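Home News Opinion Reviews Newsletters About

Let people keep their web addresses

By Bence Kovács
Fri 9 September

My first real email address ended in the name of the company that sold my parents their internet connection. I had it for years. I gave it to my bank, my college, a dentist, two airlines and a girl I met on a train, and then my parents moved to the other side of Silletwood, changed providers, and the address went dark. The bank took a month to sort out. The girl on the train, well, who knows.

So I bought a domain. That was the grown-up advice at the time, and I still give it to people now: get your own name, point your mail at it, and you'll never be at some company's mercy again. I believed that completely. I believed it right up until this March, when I opened a renewal notice from my registrar, Triro, and had to read the number out loud to be sure I had it.

The price of keeping my address for another year had gone from $53 to $87. Same address. Same bare-bones page that says who I am and where to write to me. I hadn't asked for anything new and I hadn't been given anything new (unless you count a cheerful banner telling me my name was now in the "signature" tier). 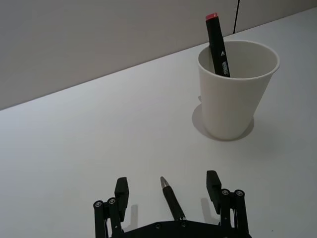

A paper cup on a white tabletop.

I know, I know. Thirty-four dollars is a couple of pizzas. I paid it, I grumbled, I went to bed. But I kept poking at it over the next few weeks, and the more I poked the crosser I got, because the money isn't really what bothers me. What bothers me is that I had no way at all to say no.

Think about how we buy everything else on the internet. If my music service gets greedy, I cancel and find another one, and I lose some playlists. If my web host doubles its rates, I copy my files to a different host over a weekend, and if I do it right my visitors never notice. Those companies know I can leave, and it keeps them sort of polite.

A domain is different. Sure, I can move it from one registrar to another, and people do that all the time. But the registrar is only the shop counter. Behind it sits the registry, the outfit that runs whatever comes after the dot, and you can't take your name away from that. There's one registry for each ending. If the wholesale price goes up, it goes up at every counter in town. My only real exit is to give up the address and start telling everyone I've ever met that I live somewhere else now.

And it's so much more than a website! That's the part I wish more people understood before they fall in love with a cute ending. My address is the key to my bank login, my tax account, my doctor's portal, the thing that opens my garage door. Every "forgot your password?" link I own goes to it. If I let the name lapse, somebody else can register it, set up a mailbox, and sit there waiting for my life to arrive. I'm not being dramatic, or only a little.

A friend of mine runs a tiny knitting pattern shop under the name Pakumon. She picked her ending because it was on sale, the first year cost less than a sandwich, and it looked adorable on a tote bag. She printed the tote bags. She printed the business cards, and the labels, and the little cards that go in with the yarn. You can guess the rest. Year two was full price, and year three was full price plus a bit, and by then there were 2,744 people on her mailing list who knew her by that address and no other. She isn't paying for a domain at this point, she's paying to not vanish.

The teaser price is where I'd start if I were in charge of this stuff. I don't mind a discount. I love a discount. What I mind is a big friendly number in the shopping cart and the real number on a page you reach through a gray link in the footer. Put the renewal price right next to the first-year price, in the same size type, and show it before anybody types in a card number. It would cost the sellers nothing but the people they were hoping to fool.

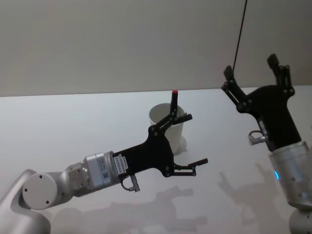 Can I lock in a renewal price when I buy a domain?
Often you can renew for several years up front at today's rate, and that's the closest thing most of us will get to a lock, so check the maximum term before you pay.

That's what I've done now, by the way. I grabbed as many years as Triro would sell me and put it on a credit card with a wince. It bought me some peace and quiet. It's also a pretty silly fix when you think about it, because it works best for people with spare cash lying around, and the folks who get hurt worst by a surprise increase are exactly the ones who can't prepay a stack of years. The community choir isn't going to do that. Neither is a kid with a portfolio site.

Now, I've heard the other side of this, mostly from my old coworker Higuchi, who spent years on the technical end of the business and who gets a certain look when I start in. His argument goes like this. Running a registry takes real work, the servers have to answer every second of every day, and somebody has to deal with the fraud and the phishing and the lawyers. Plus, he says, good names ought to cost more. Keep them cheap and speculators scoop them up by the bucket and sit on them.

He's right about a lot of that! I have no wish to see these things run on a shoestring, and I've got no love for the guy who owns thousands of addresses and answers every polite email with a five-figure quote. Charge that guy. Charge plenty for a fancy name on the day it's first sold, if somebody wants it that badly. I honestly don't care what a stranger pays for a short word with good vowels.

But a renewal isn't a first sale. By the time I'm renewing, whatever makes the name worth something is stuff I put there – the mail, the links, the years of people typing it in. Raising the price at that point is charging me for my own furniture. Higuchi's answer is that rents go up too, and my answer to him is that when my rent goes up I can rent a truck. We've had this conversation so many times that his wife leaves the room.

So what do I want? Something pretty boring. If I buy a name, I want the yearly increase held to a limit that's written down in plain words at the moment I buy, for that name, for as long as I keep it. I want a long warning if the ending is changing hands, with a chance to renew at the old rate before it does. And I want names kept out of those made-up premium tiers once they've been sold at the regular price. You shouldn't be able to go to bed ordinary and wake up "signature."

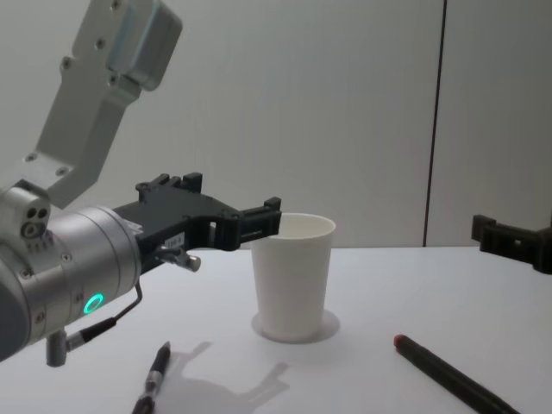

What I'd tell you to do in the meantime

If you're about to buy your first domain, look up the renewal price before you look up anything else. It's there somewhere. If it takes you more than a few minutes to find, buy from somebody else. I'd also stay away from any ending that's having a wild sale, at least for the address you plan to use for your bank. Play around with those for side projects all you like (I have one for my chili recipe and I regret nothing).

If you already have one, go find out when it expires. Do it tonight. Make sure the card on file still works, and make sure the account's contact email isn't on the domain itself – I had mine set up that way for years, and if the name had ever lapsed, the warning would have gone to a mailbox that had lapsed with it. I fixed that while I was still mad about the bill.

And write to your registrar if your price jumps. I did. Triro sent me back a very nice form letter thanking me for my loyalty and offering me a discount on a second domain. I've saved it in a folder, and I've written to them again to ask who decides the tiers. I'm still waiting on that one.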